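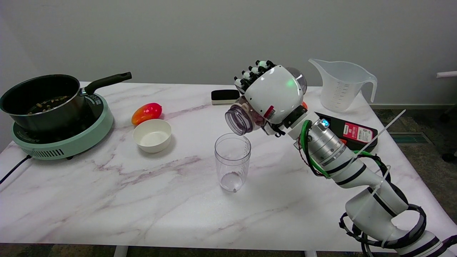

What is the minimum clearance between a pouring container and the receiving vessel when writing a work instruction for a robot arm?

There is no single figure in the general robot safety standards. They deal with hazards to people, and leave process tolerances to whoever writes the instruction. Set the clearance from your own trials and record it with the container type, the fill level and the tilt speed.

More from the asker:

We are drafting a house procedure for tabletop pouring tasks with a single arm and a multi-fingered hand. The draft covers dry goods only, tipped from a jar or bottle into a plastic cup. At present it says "hold the mouth of the container above the cup and tilt until empty", which two people in the group read in two different ways. I would like to know what other sites specify, and in particular:

Is the clearance measured from the lip of the container or from the lowest part of the hand?
Do you allow other objects to stay on the table during the task?
Who signs off a change to the tilt angle?

We have read the integration part of the industrial robot standard and it does not go to this level.
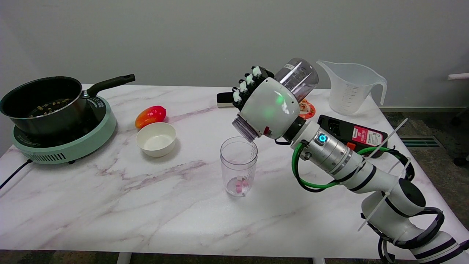 Posted by Joaquim Garcia
2024-07-08

The clearance should be taken from the lip of the container, at its lowest point, with the container at its final tilt. Taking it from the hand gives a different number for every grip, and grips vary. We use 20 mm from lip to rim for dry pieces. With a narrow threaded mouth you can go lower, but the thread tends to hold pieces back and then release them together, so we kept the one value for all containers.

Write down the hand clearance separately. A hand with long fingers curled over the top of a bottle has a larger envelope than the bottle itself, and as the wrist turns the lower side of the hand may come nearer to the cup than the lip does. Check this at the end of the movement as well as at the start.

For the tilt, our instruction gives a start angle, an end angle and a hold time:

Start: container upright, directly beside the cup, mouth higher than the rim.
End: 90 degrees or beyond from upright, depending on the container. State the value.
Hold: 5 seconds at the end angle before returning.

Without a hold time operators stop the cycle when it looks finished, and the results cannot be compared.

Objects on the table are allowed at our site if they are listed in the set-up sheet. Pans, bowls, jugs and the like are part of the task conditions. An unlisted object is a deviation and has to be noted in the run record, even if the arm never goes near it. Anything with a mains lead gets its own line on the sheet, stating whether it is live and where the lead runs. Ours must leave by the side of the table farthest from the arm.

Cables on the arm itself are a separate matter. Ties should be trimmed flush if they can reach anything in the working area, and this should be in the weekly inspection. Slack loops at the base are acceptable provided the full range of motion has been run slowly and no loop tightens or catches. We had this as a verbal rule until an audit by Frade last November — now it is a check box with initials.

Sign-off: the person responsible for the cell. If the change also affects speed or reach, the risk assessment is reopened.

Posted by Kosmas Tsolakis

Agree with most of the above, but 20 mm is tight for light pieces dropped into a tall cup. They bounce on the bottom and the cup can walk if the table is smooth. We fix the cup position with a marked outline and repeat the pour 3 times before accepting a clearance. The template we started from was the Tonier one. It has a column for vessel material, worth keeping.

Also put the emergency stop test on the same sheet. Ours was in another document and got skipped.

Posted by Prirero

just use a funnel

Comment from Joaquim Garcia: A funnel changes the task. It would need its own instruction and its own line in the set-up sheet — the clearance is then taken to the funnel rim.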